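Chapter 7
Comparing Grippers, Arms and Cameras on a Shared Bench

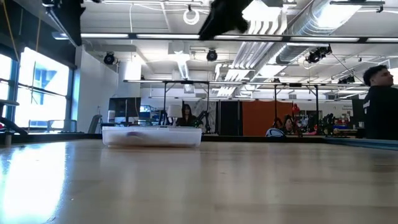 7.1 Scope of the chapter

Chapter 6 dealt with the calibration of a single arm. The present chapter covers comparison: two or more end effectors, arms, cameras or controllers are put through the same task and a defensible statement is made about the difference between them. The methods are elementary. Most of the difficulty lies in keeping the bench constant while one component is changed.

The running case is the bin-picking trial of Masaru Shibata and Tadhg Geraghty, in which a Flutum parallel-jaw gripper was compared with a Grostine two-finger adaptive gripper. Both were mounted in turn on the same arm and driven by the same Ueda controller. The trial log contains 3,756 grasp attempts, of which 1,751 were made with the Flutum unit. The unequal split is deliberate and is discussed in Section 7.6.

The reader should be familiar with the tool-centre-point procedure of Section 6.3 and with the binomial confidence interval (Appendix B).

7.2 Terms

A trial is one attempt at the task, from the home pose to the home pose. A block is a run of trials made without altering the hardware. A changeover is the removal of one component and the fitting of another, together with whatever recalibration the fitting requires. A condition is a complete specification of the bench: arm, gripper, finger pads, camera, exposure setting, controller firmware, container, object set and lighting.

Two conditions are comparable if they differ in one entry only. In practice this is seldom achieved. A heavier gripper changes the payload setting, the payload setting changes the permitted acceleration, and the cycle time shifts for reasons unconnected with the fingers. Where a second entry must change, it is recorded and reported with the result.

7.3 The container

Low-sided bins are preferred for first comparisons. A high wall penalizes a wide gripper body before the fingers have reached the object, and the result then describes clearance. Wall clearance is a legitimate quantity but should be measured separately (Exercise 7.4).

Translucent plastic bins are cheap and light, and they are a poor target for many depth cameras. The wall returns a partial or displaced surface, and the rim may vanish from the point cloud at shallow viewing angles. If cameras are being compared, include one translucent and one opaque bin of the same dimensions. If only grippers are being compared, locate the bin by a fixture and supply its pose to the planner as a constant.

A bin standing free on a varnished tabletop will move when a finger touches the wall. Check its position at the end of every block. A displacement of more than 2 mm voids the block.

7.4 Light

Daylight is the least controlled entry in most conditions. In a room with large windows, the reflection on a glossy bench moves during the day and may cross the working area. Overhead fluorescent tubes add a steadier component. Three remedies are in common use:

1. Blinds, closed for the whole of the trial.
2. A matte mat under the container, of a colour absent from the object set.
3. Interleaving, in which the conditions alternate in short blocks so that each meets the same range of daylight.

Interleaving costs changeovers. Shibata and Geraghty used blocks of 192 trials where the schedule allowed it, and fixed the camera exposure at the start of each day. Their first blocks, dated 27th February, were run with automatic exposure and were excluded from the analysis.

7.5 Neighbouring equipment

Where several arms and gantries share one room, vibration, network load and stray infrared projection can pass from one station to the next. Run the Fosgate idle test before the first block: hold the arm stationary above the bin, record joint torque and depth noise for 1,000 controller cycles, and repeat with the adjacent stations in motion. If the two records differ by more than the tolerance in Table 7.1, reschedule the trial or enter the state of the adjacent stations as part of the condition.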